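Refinishing forum > Finishes and Repairs > Shipping glossy varnished furniture between cities, worth it?

caldeira_shop
6 September 2023
I'm moving from Tustitz to Huvinero and trying to decide what goes on the truck. The mover quoted me 900 for the full load and 300 less if I leave the bedroom furniture behind. Most of that furniture is plain varnished wood that I could replace secondhand. The nightstand is the piece I keep going back and forth on.

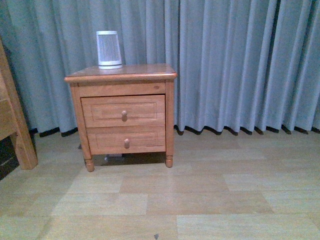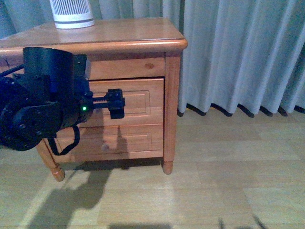
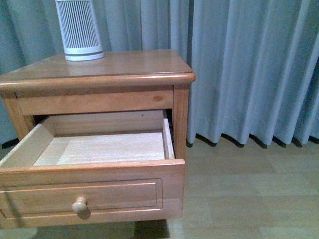 My worry is the finish. The last time I moved, the blankets stuck to a dresser top and left a fabric print in the varnish. That was in June and the truck sat in the sun for a whole afternoon. Is there a way to wrap glossy varnish so that doesn't happen, or do I accept that I'll be rubbing it out when I get there?

plank_and_peg
Blanket print comes from heat and pressure on a finish that's soft. Old varnish that has had years of furniture polish on it gets soft. Wash it with mineral spirits first, let it dry for a few days, then put plain unprinted paper between the wood and the blanket. No plastic touching the finish. Stretch wrap goes outside the blanket, never under it.

rtmoves
I worked for Singate for 4 years loading trucks and we put stretch wrap straight on wood every day. Never had a claim for it. Paper slides around and you end up with bare blanket on the corners anyway.

plank_and_peg
How long was the wood in the wrap? If it comes off the same night you get away with it. If it goes into storage for a month in summer you get cloudy patches.

rtmoves
Mostly same day or next day. I'll give you storage, I never did long storage.

Osvaldo Mendonça
Tape is what ruins more furniture than either one. People tape drawers shut across the front and pull the varnish off with it at the other end. Take the drawers out and carry them separately, or tie the case with cotton strap over the paper.

caldeira_shop
It will be in the truck 3 days because they're combining my load with someone else's. No storage after that. I did tape drawers last time, so that explains one of the marks.

washingtona
I'd leave it behind. You're paying 300 to move things you say yourself you could replace. Put the money toward something in Huvinero. There are two good secondhand places near the station and the prices are lower than in Tustitz.

Osvaldo Mendonça
The 300 is for the whole bedroom, bed frame and all. He can't replace all that for 300, secondhand or not. I'd move it.

washingtona
Depends on the bed. A used frame is cheap. The mattress is the expensive part and he could put that in a van.

caldeira_shop
The mattress is staying here either way, it's worn out. I asked the mover about a price for the nightstand and the dresser without the bed and he's going to call me back.

plank_and_peg
Ask him what goes on top of them too. Half of these prints come from boxes of books stacked on a wrapped dresser. If he'll load them last with nothing on top, you can skip most of this.

rtmoves
Agree with that one. Write "top load only" on the wrap in marker, both sides. Loaders do read it.

caldeira_shop
He called. 100 for the two pieces, loaded last. I'm taking them. I'll pick up a roll of plain paper and do the mineral spirits this weekend.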